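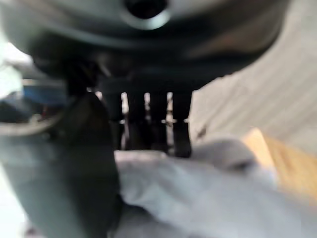 My sourdough starter died in April and I have been sulking about it ever since. It lived on top of the fridge for years, it went on two vacations with us (in a cooler, on my lap), and then I left it too close to the oven on a roasting night and cooked the poor thing. So this month's kitchen corner was going to be me complaining. Instead I'm going to talk about the bread I've been making while I get a new one going, which is plain old yeasted bread in a loaf pan, and I have to say I'm a little bit in love with it!

I'd forgotten how quick it is. You mix 500 grams of flour, 10 of salt, a packet of yeast, a spoon of honey and enough warm water to make a dough that's tacky but not soup. Knead it until your arms complain. Then leave it under a damp dish towel until it's puffed up to double, shape it, let it come up again in the pan, and bake it until the bottom sounds hollow when you knock on it. I start after breakfast and we have toast with lunch. With the starter I was setting alarms and canceling plans.

The thing I keep getting asked about is the second rise. How long? Well, it depends on your kitchen. Mine faces north and it's chilly until well into summer, so I give it plenty of time. If you poke the dough with a floury finger and the dent fills back in slowly, you're ready. If it springs right back, go fold some laundry and try again later. If it sighs and sinks, you waited too long, and you can knock it down and make rolls.

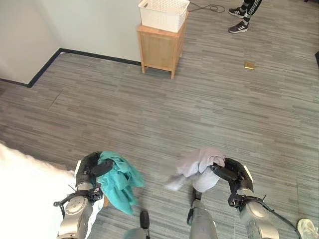
Zolden says the poke test never worked for anyone in that house and that the only thing to watch is the rim of the pan: once the dough is a thumb's width above it, in it goes, no poking. I tried it with my next loaf and it came out beautifully tall, so now I do both and feel very scientific.

A few of you wrote in about flour. I've used the cheap store bag and I've used the fancy stuff from the mill, and for a sandwich loaf I'd save your money. Where I do splurge is on butter, because a heel of warm bread with bad butter on it is a sad way to spend an afternoon. Rye is another matter. I put in 80 grams last time, swapped for the same amount of white, and the crust went dark and almost sweet. My husband ate 3 slices standing at the counter with his coat on.

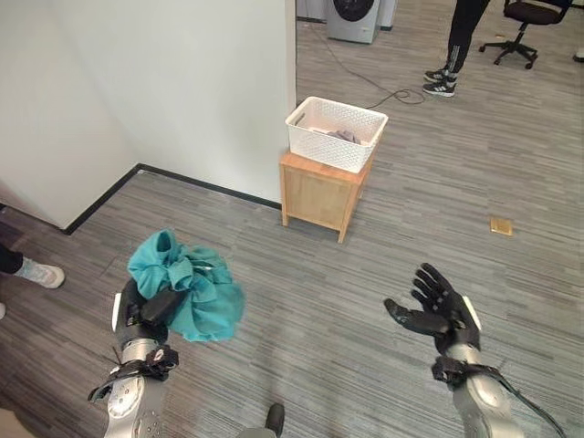

Lensa Yimer

Back to the starter for a minute. The new one is flour and water in an old jam jar, well away from the oven this time, and it smells like wet socks, which my books tell me is a normal stage. I'm feeding it every morning and talking to it a little. If anyone nearby has a healthy one and could spare a spoonful, I'd trade you a rye loaf for it, or a jar of the plum jam from last fall (there's still some left, it set like concrete but it tastes great on toast).

Next month I want to do flatbreads, so send me yours, especially the ones you make in a skillet!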